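Ticket 680: Belt ordered with jeans, wrong listing and fraying cord
Store: Gotach
Opened: May 20, 2020
Status: Open, waiting on supplier

Customer bought a pair of blue jeans with a woven belt from the Povell range. Two complaints. The braided cord is fraying, and the belt doesn't sit flat when threaded through the loops. Customer would like to keep the jeans and have the belt replaced.

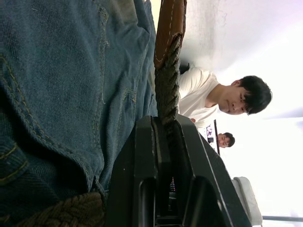

Asked whether the jeans had been altered or the belt trimmed. Customer says neither. The product page gives the belt as leather throughout, so the listing is wrong whatever we decide about the fault. Passed to Prosent for correction.

Steps tried:
Unthreaded the belt and laid it flat for 23 hours. No change reported.
Rethreaded from the left side, missing no loops. Customer says it sits better at the front, still twists at the back.
Suggested a wider belt. Declined, the loops are tight already.

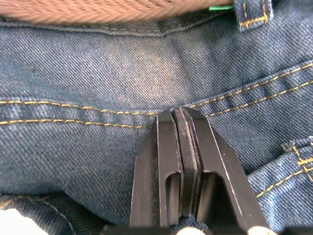 Checked the stock sheet. The Dinu warehouse has 10 of the same belt left from the December delivery of 200. Asked them to open one and look at the cord before anything is sent out. If it frays too, refund the belt and leave the jeans as sold.

No need for the customer to return anything yet. Next update when the warehouse replies.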